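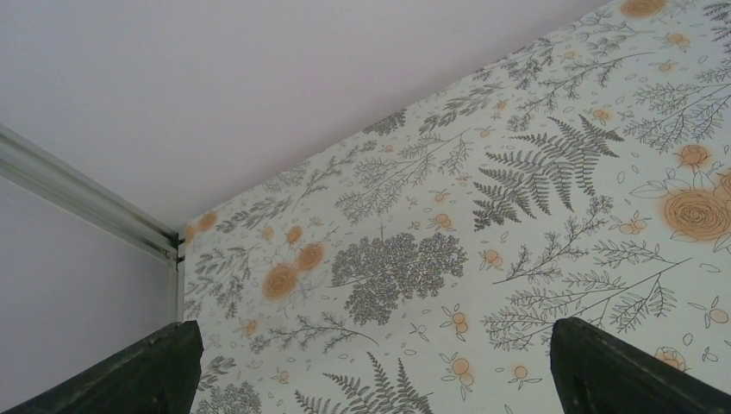 Re: [zondlow-list] B-side sequencing, and whether the edit stays

From: Katia Zanetti
To: zondlow-list
Subject: Re: [zondlow-list] B-side sequencing, and whether the edit stays

Stepan Savchuk wrote:

> All,
>
> I've had the test pressing for a few days and played it on two decks,
> one good and one belonging to my brother-in-law. Side A is great. Side B
> I have opinions on.
>
> 1. The Calier remix should open the side. It has the long drum intro and
> DJs will want it where they can find it. At the moment it's B2, wedged
> in after the ambient thing, and you have to drop the needle in the dark
> and hope.
>
> 2. The ambient thing. It's lovely. It's also at 84 bpm, if it's at
> anything, on a record we are telling people is for dancing.
>
> 3. The Sirkell edit is a minute and a half too short. It fades just as
> the organ gets going. Did we cut it for time? There's room if we lose
> the ambient thing (see 2).
>
> 4. There's a tick on B3, near the end. Might be my copy.
>
> I know the sleeves are at the printer. I would like it noted that I asked
> to hear the sequence before the sleeves went to the printer.
>
> Stepan

It is noted. It was noted the first time, too.

I'll take these in the order that annoys me least.

The tick on B3. It's on my copy and on Gervásio's, so your brother-in-law's deck is off the hook. I went back to the lacquer reference and it's there as well, then back to the premaster, where it isn't. So it came in at the cut. The plant will recut the side free of charge if we complain before we approve the test, and I haven't approved the test. Please, everyone, do not approve the test. The last time we had a test pressing, two of you wrote to the plant separately to say how much you liked it, and they took that as a yes.

Since side B has to be recut anyway, the sequence is open again, which I realize is what Stepan wanted and I'd like to state that I suspect him of nothing.

The Calier remix as B1: fine, yes. It's also the loudest cut on the side and it'll be happier on the outside of the record, where there's more groove going past the needle. I should have thought of that in February, when I was instead thinking about the center labels. The center labels are very nice.

The ambient thing has a title, by the way. It's called "Breathnach," it's been called that since Yaryna finished it, and it's printed on the sleeve in type large enough for Stepan to read. I want to keep it. We've put out nine records of people being lifted up by a piano for six minutes, and I like all nine, but somebody will be playing this at home at one in the morning with the dishes still in the sink and they deserve four minutes off. I'd move it to the end of the side. Quiet music on the inner grooves, loud music on the outer grooves, the mastering engineer sends us a card at the holidays.

Yaryna, you should have the final word on this one. If you hate the idea of being last, say so on the list and don't just tell me by text that you're "fine with whatever." I have learned what that means.

The Sirkell edit. We did not cut it for time. That is the length it arrived at. I asked Khrystyna-Mariia, who did the edit, and her answer, which she said I could pass along, was that the organ solo goes on for another five minutes and that it "never gets better than the moment you start wanting it." I've listened to the multitrack and I'm afraid she's right. The organist finds one good idea and then goes looking for a second one all over the keyboard. Around the third minute he sits on a chord and I think he may have gone to answer the door.

There is a possible middle position where we let the fade run thirty seconds longer. Khrystyna-Mariia is willing to do it if somebody asks her politely, and she has read point 3 above, so Stepan, maybe let Gervásio ask.

So the proposed side B is now:

B1. Calier remix
B2. Sirkell edit, with or without the extra thirty seconds
B3. The dub
B4. "Breathnach"

The sleeves. They say something else. The printer has 300 of them done and is not interested in my feelings. I see a few ways out.

We could reprint, which costs more than we made on the last single. I mention it only because somebody will write in to ask whether I'd considered it.

We could sticker them. I stickered the second release by hand, on my own kitchen floor, and there is one still stuck to the side of the refrigerator. I'm not against stickers. I'm against being the one who does them.

Or we could leave the sleeve as it is and print the right order on the center label, which hasn't gone to press. Anyone who owns more than a dozen dance records already knows the sleeve is only a suggestion. I have a twelve-inch here with both sides labeled A. I've had it for years and I still start on the wrong one.

My vote is the last option. Gervásio's vote, which he gave me over the phone while parking, is stickers, provided he's away that weekend.

A few other things while I have you.

The remix promo has gone to 101 people. That's everyone on the old sheet minus the bounces, plus the one Stepan added by hand, who I believe is his dentist. Feedback so far is mostly "downloading for" and a name. We've had four real replies. Two like the Calier, one likes the dub, and one asked to be taken off the list in language I'd be happy to put on a sticker.

Zondlow 10 will be the a cappella and dub tools record unless someone stops me. I know these don't sell. I also know that every person on this list has asked me for the vocal from number four at some point, and I am tired of emailing it.

The launch party. The room we wanted is ours from nine until two, but the street number on the flyer draft was wrong. It said 1828, which is a tire place. I've fixed it. If you've already posted the draft, please take it down, because the tire people called and they were very nice about it and I'd like that to continue.

We still need a second pair of decks, or a decision that we don't. Yaryna says she can play off a laptop and Stepan says over his dead body, so between them they've at least sorted out the running order: Yaryna first, before he gets there.

The mixer is the old one with the crossfader that only crosses. Bring your own if you care about such things. Gervásio, please bring the good needles back. I'm not going to ask whether you have them.

What I need from all of you by the end of the month:

- yes or no to the new side B
- label, sticker, or a better idea than either
- Yaryna on being last
- whether anyone else hears the tick on A2, or whether I've now been listening for ticks so long that I am making them myself

And once more, do not write to the plant. If you feel the urge to write to the plant, write to me, and I'll reply as the plant.

Katia

P.S. Stepan, I did play B2 in the dark, to be fair to you. I got it on the second try. The first try was the label.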